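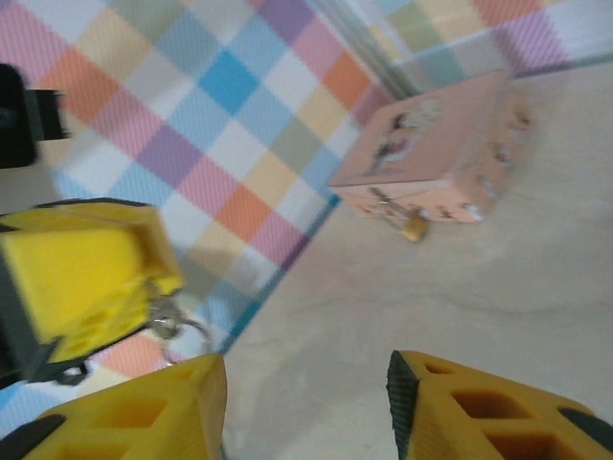
What makes picking something up so hard for a robot?

Mostly it comes down to knowing where the object is, how wide to open the fingers, and how firmly to close them, and a student team has to get all of these right in the same few seconds.

Chapter 4: Hands, Fingers and Grip

By now your club has a robot that can move its arm to a spot and stop there, and I hope you took a minute to enjoy that, because it is a lovely feeling! In this chapter we give the arm something to do. We will be working with small everyday objects, the sort that live in desk drawers and coat pockets, and we will be opening and closing the fingers more often than you would believe (my own first class, on a Wednesday evening that ran much too long, logged 1110 tries before anyone went home).

You will need your notebook, your partner, and the test sheet from Chapter 3. Plan on 15 minutes of practice before you write anything down. Lautaro Farías, who tried out these lessons with his students at Clivberg, likes each pair to make 40 attempts on one object before moving to the next, and I have come around to his way of thinking. Write down the misses too, please, with a word or two on how each one went wrong.

Search this book
Enter a word or page

Related chapters
Reading a Test Sheet
Soft Pads and Hard Pads
Two Arms, One Task
Getting Ready for the Drollex Cup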